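Taping Off the Table

We host a big meal once a year in December, and for a long time the part I dreaded was getting the table laid. The cooking I can spread over two days. The table has to happen in one go, usually in the last hour, and I'd end up with plates bunched at one end and no room for the serving dishes at the other.

Last year I started covering the table with brown kraft paper and dividing it up with painter's tape. I've done it enough times now, for the big dinner and for smaller things, that I figured I'd write down how I do it.

The paper comes from the packing supply counter at Ravbridge, on a roll. I bought the wide one and have had it for over 6 months. It's stiff off the roll and wants to curl, so I cut a length the night before and lay it on the floor with books on the corners. In the morning it's flat enough to work with. I tape the long sides to the underside of the tabletop and leave the short sides for last, in case I need to pull it straight.

Our table is a secondhand Brunner with the leaf in, 57 inches on the long side without it. I mention this only because I tried to work out the grid with a calculator the first time and it was a waste of an evening. Now I put one strip down the long way, one across the middle, and then split whatever is left by eye. If a section comes out a little wider than the one next to it, no one eating dinner is going to mention it. 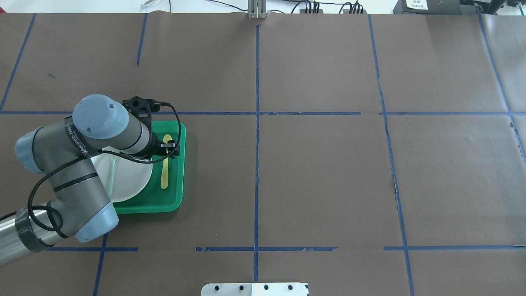 Trays are the other half of this. I used to set everything straight down on the table and then spend the meal shuffling things to make space. A tray keeps a plate and a spoon together and you can move the lot at once. The green one with the raised rim is my favorite for this, and you can see it's sitting right across the tape line through the middle of the table, with the white plate in it. I don't worry about that. The lines are there to help me spread things out, and a tray that wants to sit over two sections can sit over two sections. What I do try to avoid is a tray hanging past the edge of the table, which I learned with a full gravy boat.

I got the trays from Carnora when they were clearing out the summer things. They're plastic and they wipe clean. The yellow spoons are for serving, mostly, and I like them because they're easy to find. Our regular spoons all look alike and end up in the wrong bowls.

For plates I use plain white. We have a patterned set from my grandmother, but it doesn't stack well and there are chips in a few of them, so it stays in the cabinet. White plates on brown paper look fine. I've thought about writing people's names on the paper beside each place and I may do that next time, if I can find a marker that doesn't bleed through to the wood.

A word about the tape. I've tried the tan masking tape and the blue painter's tape, and I'd buy the blue again. Masking tape takes the top layer of the paper with it when you try to move a strip. Painter's tape will usually come up if you go slowly and pull it back low over itself. It also shows up better, which helps when there are dishes everywhere and I'm trying to remember where the bread was supposed to go.

It does wrinkle, though. If I pull a long strip tight with one hand and press with the other, there's always a spot that bunches, and trying to lift just that spot and smooth it again tends to make it worse. Crossings are the most trouble because there's already tape underneath. My rule now is to lay the strip loosely from one end to the other, check it, and press it down from the middle outward with the side of my hand.
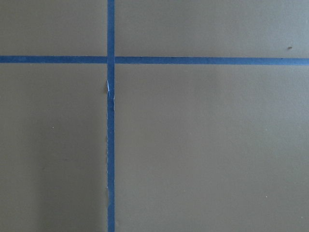 I also quit trying to get the lines perfectly straight. I had a yardstick out the first year and kept redoing the same strip. Half the tape went in the trash and I was late getting the potatoes on. A slight lean doesn't matter once there's food out.

Cleanup is the part that sold my family on it. Trays go to the sink with everything still on them. Then I cut the tape under the table edge, fold the paper in toward the middle with the crumbs inside, and carry it out to the bin. Where we live the paper can go in with the recycling if it's clean, but after a holiday dinner it never is. The table underneath needs one pass with a damp cloth.

The roll of paper was 196 feet when I bought it, and there's a good deal left. The tape goes faster. I picked up another couple of rolls at the hardware store in Stenside last week and put them in the drawer with the candles, so I'll know where they are in December.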